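Signing bonuses and the salary cap, part 2

Friday, April 9, 2021

In February I went through how a base salary counts against a team's cap. The signing bonus works differently, and most of the mail I got was on that point, so I will take it separately.

A signing bonus is paid up front but charged to the cap in equal parts over the length of the deal. Take a bonus of 500 (in thousands, to keep the columns short) on a contract of five years. The player has his money in the first season. The cap is charged 100 in each season. Add a base salary of 5 and the first-year charge is 105, even though the team has paid out 505.

The trouble starts when the player is released. Whatever part of the bonus has not been charged yet moves forward onto the books at once - this is what the papers call dead money. Cut him after two seasons and 300 is still to come.

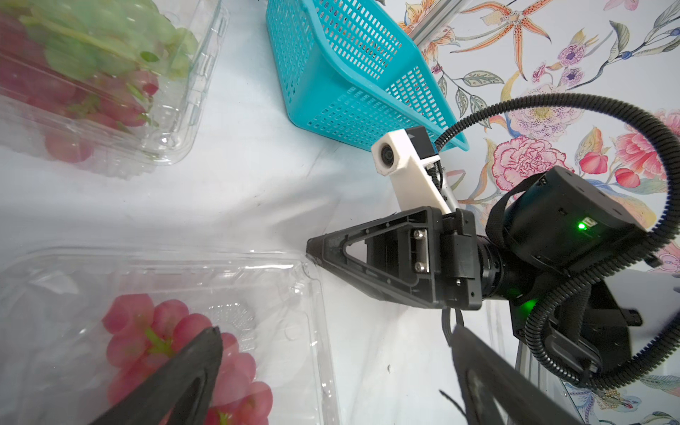 Lesia Lysenko wrote in to object that a release later in the off-season lets the team split that 300 over two years, and that my first post left this out. She is right. With the later date, 100 falls in the current season and 200 in the next. The total does not change.

A restructure uses the same rule from the other end. The team turns base salary into bonus and spreads it over the years that remain. If the base is 600 with three years left and all of it is converted, the charge this season drops to 200. The other 400 is pushed back. Fans tend to read this as a pay cut, but the player gets the same amount and gets it sooner.

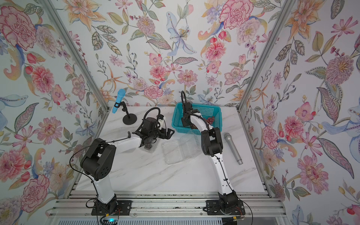 Worktop and floral wallpaper.

Next post: roster bonuses, and why the date they fall due matters to both sides.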